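Reporting rules for simulated pick-and-place trials: second draft out for comment

Print | E-mail

The second draft of the Toom reporting rules for simulated manipulation trials is open for comment until the end of October. It replaces the first draft in full. Members who marked up the earlier text should check their clause numbers before resubmitting, as Sections 3 and 4 have changed places and the old Annex B is now part of Section 5.

The scope has been narrowed. The rules now cover fixed-base arms with a parallel-jaw gripper, working over a tabletop, moving one rigid object at a time. Mobile bases, suction tools and deformable objects are left for a later part. Bin picking was in the first draft and has been removed at the request of Censide and two other members, who considered that clutter needs its own set of measures.

The draft received 66 comments on its first round. Most concerned three things: what has to be fixed before a trial begins, what counts as a completed placement, and how rendered views are to be stored with the results. 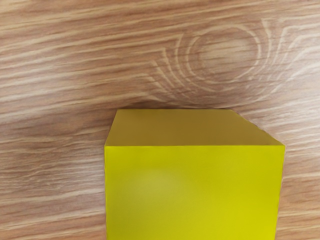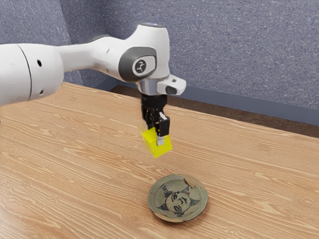
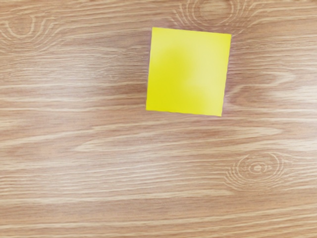

Rendered tabletop views.

Section 4 sets out what a laboratory must record before the first trial in a series. The first draft asked for the start position of the object to be moved and left the target to be described in words. Comments from Firkasine pointed out that "on the plate" can be read in several ways, and the new clause asks for the full pose of both items in the table coordinate system. Rotation of the target may be omitted only if the target looks the same from every side. A plate with a face drawn on it and a chipped or cracked section of rim, like the one under the gripper in the second view, does not meet that test, so its rotation must be logged even though the geometry is close to round. A policy working from camera input may respond to the drawing, and a reader of the results needs to be able to check.

Clause 4.6 applies the same approach to the table surface. Where a wood texture is used, the texture file, its scale and its offset are to be listed. If the offset is randomized between trials, the seed is recorded for each one. Plain surfaces need a colour value only.

Section 5 defines a completed placement. The object must be in contact with the target, the gripper must be open and clear of the object, and the object must remain at rest for 20 simulation steps. An object still held above the target when the time limit is reached is recorded as "not released", separately from "missed" and "dropped". The first draft combined all three as failures. Edgars Žukauskas of Arach, who edited this section, asks that members test the rest condition with their own contact settings and report any case in which a stationary object fails it through jitter.

Section 6 covers stored views. At least one fixed view must show the object and the target together at the start and at the end of a trial. Close views are optional and may not be used alone as evidence of placement. Each stored view carries the simulator version, the step number and the camera pose. The minimum series length remains under discussion: the draft has 355 trials in square brackets, and eight members have asked for a lower figure where each trial is costly to render.

Comments should be made on the standard form, one clause per row, with proposed wording. General remarks without wording will be noted and may not receive a reply. Members who cannot open the form may send plain text to the secretariat with the clause number at the start of each line.

Print this item | E-mail this item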